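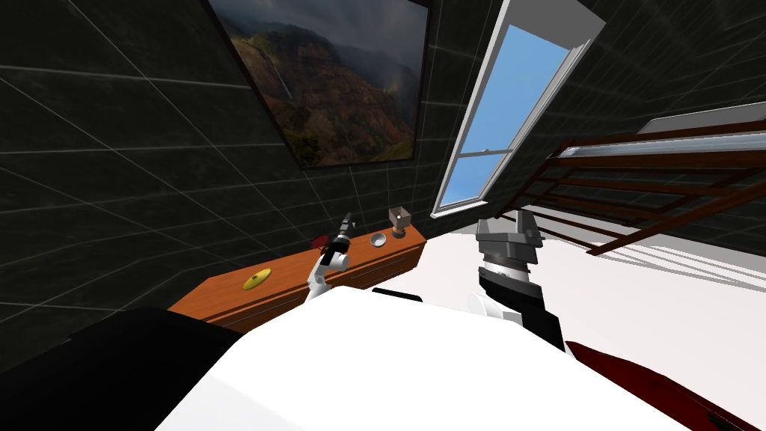
Two arms, two different grippers, one simulated kitchen. Black gripper on the left, gray parallel gripper on the right.

Gripper Gallery: Two Hands in the Plarelis Kitchen

Posted Monday, July 19, 2021

Welcome to the gripper page! We have been putting different hands on the same simulated robot and sending it off to tidy a kitchen, and it has been the most fun we've had with this project so far. The robot body stays the same, the kitchen stays the same, and we swap what sits at the end of each arm. For this round we went with a mixed pair, because we kept arguing over which of our two favorites was better and wanted to see them work side by side.

The picture at the top is a render from the Plarelis kitchen, our test room with the dark tiles and the orange wooden counter. I love the big mountain landscape on the wall. It does no work at all in the tests, but it makes the room feel like somewhere you might want to cook!

More about what you're looking at:

The left arm
The black cylindrical gripper with the silver bands is the one we call Flandmont. It is slim, and that turned out to be a bigger deal than we expected. It can get down between things on a crowded counter without bumping the neighbors. We ran 90 pickups with it and the little red object was the clear favorite – good size, good contrast against the wood, easy to line up on.

The right arm
The gray parallel gripper with the blocky fingers goes by Lacson. It's the strong, simple one. Open, close, done. If a thing has two flat sides, Lacson will hold on to it all day. We gave it the same 90 pickups, and it was lovely to watch on anything boxy. It also needed a lot less tuning before the first run (one evening, as opposed to most of a week for the other one).

The silver bowl
Shallow, shiny and a real troublemaker. You have to catch it by the rim, and the rim is thin. Flandmont did well as long as it came in from straight above. Lacson liked to tip it. We spent over 15 runs just changing the approach angle, and I would happily do 15 more, since every one of them taught us something about how far the fingers should open before they come down.

The flat yellow one
We call it the lemon slice, though there's some debate about whether it's a dish. Either way it lies flat on the counter and gives a gripper almost nothing to grab. Best trick so far: slide it to the edge of the counter and pinch it there. Lacson is the better of the two at this, which surprised everybody.

The one on the stand
Far end of the counter, in the corner by the window. A tan cube-like top on a thin stem with a round dark base. Do you grab the top or the stem? We tried both. Lacson goes for the top, Flandmont goes for the stem, and I like that each hand has its own answer.

Notes for anyone trying this at home
The controller is Ziltach on both arms with the same speed limits, so the grippers were on equal footing. We logged 12 settings per gripper and ended up caring mostly about opening width and closing force. Start there. Keep the objects in the same spots between runs too, or you will be comparing counters when you wanted to compare hands.

Next up is a soft-fingered gripper, which should be in the kitchen by October. I can't wait to see what it makes of the bowl. If you have a favorite gripper you'd like us to try, send it in through the contact page – odd ones very welcome!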